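Bullpen Use and Late Runs in a Small Amateur Baseball League
Project report, Sports Studies, second year
I-seul Ko
18 March 2023

12 shares
4 comments

1. Why I chose this subject

When I came to Ralholm I did not expect to find baseball here. There is one league, played by amateurs on pitches which are used for football in the winter, and the games are seven innings long. I had played as a child, mostly in right field, and I joined the Jesness club as a scorer. After one season of keeping the scorebook I noticed that many games changed their leader in the last two innings. The players explained this by spirit and by "wanting it more". I wanted to see if the scorebooks had another explanation, and for this reason I asked my supervisor if it could become my project.

The question of the report is simple: does a team give up more runs late in the game when its starting pitcher stays in for a third turn through the batting order?

2. The material

I used the scorebooks of the clubs in the Trostora League. The league let me copy 138 games. A few pages were damaged by rain and I could not read the pitching changes, but the runs by inning were clear in all of them. Each game gives two starting pitchers, so at first I had 276. Four of these starters left with an injury before they finished one inning and I took them out, so 272 starts remain.

For every start I wrote down how many batters the pitcher faced, how many times the order had turned, and the runs in each inning. A batting order has 9 players, so the third turn begins with the nineteenth batter. I counted all runs and not only earned runs. The scorers in our league do not judge errors in the same way, and I include myself in this. In one book every ball which touched a glove is an error, and in another there is not a single error in the whole season.

3. What I found

In the first turn through the order the starters did reasonably well. The second turn was a little worse. In the third turn the runs went up clearly, and most of this came from walks, which I had not expected. I thought that the batters would hit harder because they had now seen the pitches. Some of them did, but more often the pitcher simply lost the strike zone.

The clubs do not behave the same. Ezzat changes its pitcher early, even when he is winning easily, and it lost a lead in the last two innings only 3 times. Jesness, my own club, leaves its starter in until he asks to come out, and he almost never asks. It would be easy to say that Ezzat is right and Jesness is wrong. But Ezzat has more people who can pitch. In some Jesness games the second pitcher was also the catcher, and when he went to the mound the team needed a new catcher as well, so the change cost two positions.

I also compared games played in cold weather with the others, but the number of cold games was too small and I do not draw anything from it.

4. Problems with the method

The largest problem is that a pitcher who reaches the third turn is usually one who was pitching well. The weak ones are already gone. So my comparison is not between equal groups, and the real effect of tiredness may be bigger than what I see. A second problem is that I do not have pitch counts. A starter who has thrown many foul balls and full counts is not the same as one who got quick outs, but in the book they look identical.

I tried to repair this by using the number of walks as a sign of long innings. My supervisor found it acceptable for a project of this size, but I would not do it again without real counts.
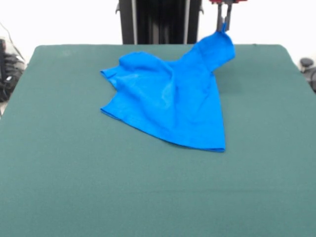 Hanane Saber wrote to me after reading the draft that I am too kind to the managers. In her opinion a manager sees the walks coming one inning before, because the catcher begins to reach for the ball, and the scorebook cannot show that. She also thinks that in a seven-inning game the rule should be fixed before the first pitch: two times through the order and then a change, whatever the score is.

I agree with the first point. With the second I am not so sure. A fixed rule would be hard for a club which arrives with ten players, and the league has several of those.

5. What could be done next

The cheapest improvement is that scorers mark every pitch with a small line, as the Ezzat scorer already does. I have asked at Jesness if we can start this from the first home game in the new season, and they agreed on condition that I do it myself. With one year of such pages the same question could be asked again, this time with pitches in place of turns through the order.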